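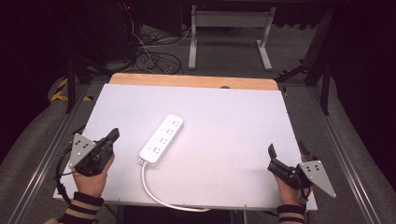

Report on the Visit to the Forkley Household Goods Reuse Center

Submitted to the Gadulen Regional Council on Waste and Materials
7 April 2026

Purpose of the visit

The Council's working group on household waste visited the Forkley reuse center in order to see how a town of comparable size manages donated goods. The group was asked to look at three matters: how goods are received, how electrical items are checked before sale, and what the center costs the town each year. Forkley opened the center five years ago in a former feed warehouse on the river side of the rail line. The building is owned by the town and leased to the operator, Barkine, at a reduced rent.

The group was received by Valdis Liepiņa, who manages the site, and by Xiuying Xia, who is responsible for electrical goods. The Council thanks them both for a full morning of their time and for answering written questions in advance.

Receiving area

Residents enter by the east gate and leave by the north one. The one-way route was introduced after complaints about cars backing up onto Mill Road, and the staff consider it the most useful change made since the opening. Goods are unloaded at a covered dock and placed in wheeled cages marked for furniture, kitchen, textiles, books, and electrical. Upholstered furniture without a fire label is refused at the gate. Mr. Liepiņa noted that refusals cause more friction with the public than any other part of the work, and that a printed sheet listing other places to take such items has helped.

The dock is cold in winter. A plastic strip curtain was fitted last December and staff report some improvement, although the group found it awkward to pass through with a loaded cage.

Electrical goods

Ms. Xia led this part of the tour. All donated electrical goods are held apart from the sales floor until they have been checked. The first check is by eye and covers the plug, the cord, the point where the cord enters the housing, and any sign of scorching. Items that fail are set aside for metal recovery. Items that pass go on to a powered test and receive a dated tag.

Extension cords and power strips receive particular attention. They are donated in large numbers, often at the bottom of a box of unrelated goods, and their age is hard to establish. Forkley does not sell any strip on which the rating can no longer be read. The Council's own site at Gadulen has no written rule on this point, and the working group believes that it should adopt one.

Small appliances such as kettles and toasters are sold with a return period of 16 days. Ms. Xia keeps a handwritten log of returns alongside the computer record — she finds it quicker to consult when a customer is standing at the counter.

Sales floor

The sales floor is open six days a week. Prices are fixed by category and displayed on a board at the entrance, and staff do not bargain. Furniture that remains unsold after two markdowns is offered free of charge to the Gilani Housing Trust, which collects with its own van. The group observed that the book section was well used and the textile section much less so. The fitting room had no hook.

Storage is the principal difficulty. The mezzanine cannot bear heavy loads, and wardrobes and dressers must therefore stand at ground level, where they narrow the aisles. Barkine has asked the town for permission to extend the building toward the rail line. No decision had been made at the time of the visit.

Costs

The town pays Barkine a fee of $515 for each week of operation. The fee covers the gate staff only. Wages on the sales floor and in the electrical section are met from sales. The working group has requested the annual accounts and will attach them to its next paper.

Recommendations

The working group recommends that the Council adopt a written rule on the resale of extension cords and power strips, study a one-way route for the Gadulen site, and prepare a printed sheet for residents whose goods are refused. It does not recommend a change in opening hours at present.

A return visit by the Forkley staff has been proposed, and the Council office will write to Mr. Liepiņa to agree on a date.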